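Home Patterns Finishing Tips Yarn Stash About Contact

Keeping a crochet workbasket under control

3rd February

My workbasket has a lid, and for most of last year the lid was decorative. It sat on top of the heap like a hat on a haystack. I've spent part of the winter putting this right, and these are the tips that survived contact with an actual crocheter, namely me.

Start with the hooks. I own more 4 mm hooks than any person needs and can lay my hand on none of them when I want one. The fix was a cutlery roll, the sort sold for picnics, with a line of stitching run down each pocket to make two narrow ones. Put the sizes in order, smallest on the left, and write them on the fabric in laundry pen. Metal hooks lose their printed numbers sooner or later, so check any doubtful ones in a needle gauge before you write anything down. I didn't, and there's a blanket in the spare room that gets gently wider towards one end.

Next, ball bands. Keep every one. I used to throw them out in a fit of tidiness, then ring round shops trying to describe a shade of green. Now I punch a hole in the band, tie a short length of the yarn through it and thread it on a big metal ring hung inside the cupboard door. The shop in Ustley where I buy most of my double knitting can match a dye lot from the band in no time. From my description of the green they could match nothing at all, and were quite nice about it.

Partly used balls are the real trouble. If you can't tell how much is left, weigh it. Kitchen scales are fine. A 100 g ball of my usual Clevach double knitting has 200 metres in it, so every gram is 2 metres and even I can do the sum. Write the answer on a scrap of paper and tuck it into the middle of the ball. A granny square of the ordinary modest size takes me about 7 metres, joining not included, so I know what a leftover will stretch to before I've promised anyone a cushion. 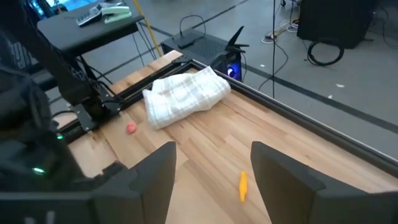 Ends should be sewn in as you go. I know. I've read this advice in every crochet book I own and ignored it in all of them. Then I finished the Essien throw, turned it over, and found a sort of lawn. If you can't face doing it after each square, do it each time you stop for tea. Use a blunt needle, go one way through the backs of the stitches, miss a strand and come back. Leave a decent tail to begin with. A mean little tail will work its way out in the first wash and wave at visitors.

Stitch markers: buy the locking kind, the ones that close like a safety pin. The open rings fall out if you so much as sigh. When you run short, a loop of contrasting cotton does the job perfectly well, and you won't mind when the hoover gets it. Paper clips will also do, although they snag fluffy yarn, and I can't recommend the earring.

For blocking squares I bought a set of foam play mats and a box of rustproof pins. Do read the word rustproof on the box with your own eyes. The ones I had before were sold as "general purpose" and left a neat brown dot at each corner of a cream baby blanket, which I have since passed off as a feature. Pin each square to the same measurement, spray with plain water until damp and leave it alone until it's properly dry. Acrylic can be steamed, but hold the iron well above it. Touch it once and it goes limp for ever.

Unravelled yarn comes off kinked like instant noodles. Wind it round a chair back, tie the skein loosely in several places, soak it in cool water and hang it up over the bath. It doesn't need a weight on it. I used a tin of tomatoes once and got very straight yarn with no bounce left in it whatsoever.

I keep my pattern notes in a Potix notebook with a pencil tied to the spine. Put down the hook size, the yarn and what you changed, on the day you change it. My entry from October reads, in full, "did the corner differently, much better". I've been trying to work out that corner ever since, and so far the second-best version is the one I'm using.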